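Chapter 5
When the Grip Fails

In September, an arm at the Lurnus test kitchen in Gonville dropped a bowl after nearly 3000 clean lifts. Its log showed no fault.

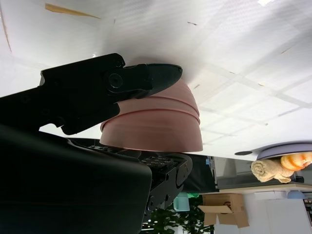 Serena Pellegrini, who ran the test, traced the drop to a loose pivot screw. The finger had closed late, and the controller read the delay as a firm hold. This chapter begins with that error. We look first at how a gripper senses contact, then at checks that should stop the arm when a reading is wrong.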